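Vokalden Grippers: Project Report
Igor Ševčík, November

Background

The shop handout says a pair of hand-held grippers with printed markers on them is enough to teach an arm household chores. I doubted that when we started the build and I doubt a good part of it now. Our job was to put together two grippers in the shared workshop at Jusov, wear the kit, and record ordinary two-handed work.

First task: the picture frame

We picked a rectangular frame with a dark brown border because it is stiff, flat and annoying. One gripper closes on each side, and the frame has to be tilted over the edge of the round yellow table without either side letting go. You lose all feeling in your fingertips. Every squeeze is a guess.

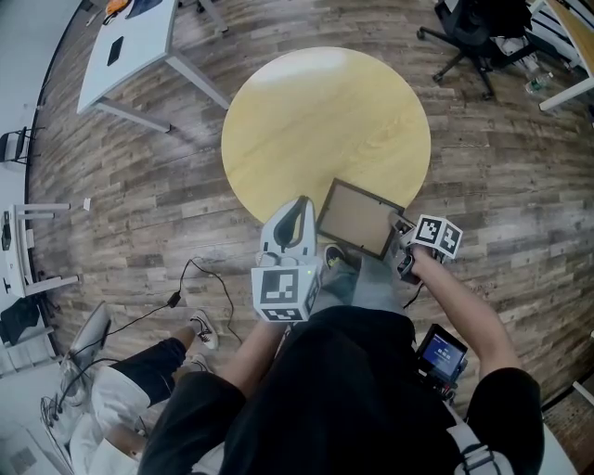

Finger pads

The handout calls the pads "universal." I would call them fine for edges. We made 2 versions, and the rounded one with the mesh face stayed on because the flat one kept creeping on painted wood. Edet, the logging script we were given, saved 3,242 readings in one evening and flagged 11 as slips. I remember more slips than that. It seems to miss any slip slow enough to look like a wrist turn, and the manual says nothing about this.

Marker cubes are the other weak point. Ours went on with double-sided tape, and a crooked cube gives you a crooked path no matter how steady your hands are.

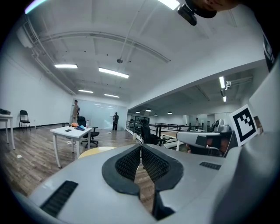 I re-taped mine twice before I trusted the angle, and I would use screws next time. The grippers also get heavy. After almost 100 tries my left wrist was setting the pace of the recording, so the later paths are slower and shakier. Anyone training on them should know that.

What I would claim

The grippers close, hold and log. Whether the Bokdale arm can learn anything from it is a separate test, and we have not run it.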